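An afternoon at the Prarneo open day

I went to the Prarneo open day on a Sunday in September, mostly on the strength of a flyer at the library. It said "robot lab, all ages, free parking," and the parking turned out to be a field across the road with a rope around it. I got there at 1:30. The first tour had already gone in, so I signed up for the next one and had a coffee in the lobby.

Prarneo takes up the back half of a long single-story building. The front half belongs to Skasar, a company that makes packaging equipment, and the two share a loading dock and a lunchroom. There were 13 of us in the group, including two kids who had been through once that morning and wanted to see the arms again.

Our guide was Reshma Mofokeng, who has worked there for six years. She talked fast and didn't use slides. The first stop was the workshop, where they build fixtures and repair fingers and cables. There is a wall of pegboard with worn gripper fingers hung in rows, each with a paper tag giving the date it came off. I could have spent longer there. Some of the older ones had rounded corners where the edge had simply rubbed away.

Next was the simulation room, which I had expected to be the dull part. It has four desks, a big wall screen and a lot of extension cords. Sang-wook Ahn was running the demonstration. The software is called Proltimow, and it was written in house. He explained that they try a handling job in Proltimow many times over before it goes anywhere near the real arm. For the job he was showing us, the number was 200 runs, each with the parts shifted a little from where they were the last time.

He put one of the runs up on the wall screen from the gripper's own viewpoint and stopped it at the part he wanted to talk about.

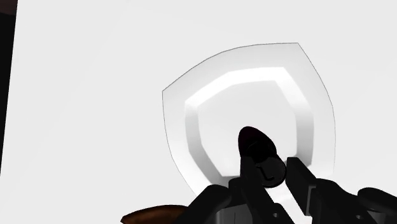 Proltimow on the wall screen: the two fingers on the black cylinder, with the eight-sided ring and the clear piece behind.

Sang-wook spent a good ten minutes on that one view. The clear piece was what he wanted us to notice. On a pale surface it is nearly all outline, and he said that software looking for objects by their color doesn't have much to go on in a case like that. A woman next to me asked why they didn't just make the table a different color. He said they do, in some of the runs, and that the pale one is kept in the set on purpose.

Someone else asked how the fingers know how hard to squeeze. In the simulation it is a number typed into a settings file. On the real arm there is a limit on the motor current, and getting the two to agree has taken up more of his year than he would like. He showed us the file. It was long and had a lot of comments in it, one of which just said "ask Hendrik."

Hendrik turned out to be Hendrik Masilela, who looks after the real arms in the hall next door. We were given safety glasses and asked to stay behind a yellow line. He ran a sorting job with plastic caps going from one tray into another. It was slower than I had pictured. He said they run at reduced speed on visitor days, and that even at full speed this particular arm is not quick. It dropped one cap while we were watching. The arm went back to the start position and waited until he pressed a button on the pendant, and then it carried on with the next one.

The kids were allowed to steer a smaller arm with a joystick and stack foam blocks. There was a line for this. Adults could have a turn too if there was time, and I did. I got 2 blocks up before knocking them over with the elbow, which I had forgotten was there. It is hard to keep track of the whole arm when you are only watching the fingers.

The tour ended in the lunchroom with sandwiches and a table of printed handouts. Zodwa Van Wyk, who handles training for both companies, was there to answer questions about apprenticeships. She had application forms with her and took names for an evening course that covers basic wiring and simple arm programming. You don't need a degree for it, but you do need to be comfortable with a multimeter.

A few practical notes if you plan to go to the next one. The full tour took an hour and a half, and there is nowhere to sit until the lunchroom. The arm hall is loud because of the compressors, so stand near the front if you want to hear. Photos are fine in the simulation room and the lobby – ask first in the workshop. The field gets soft after rain, and I saw one car being pushed out as I left at four.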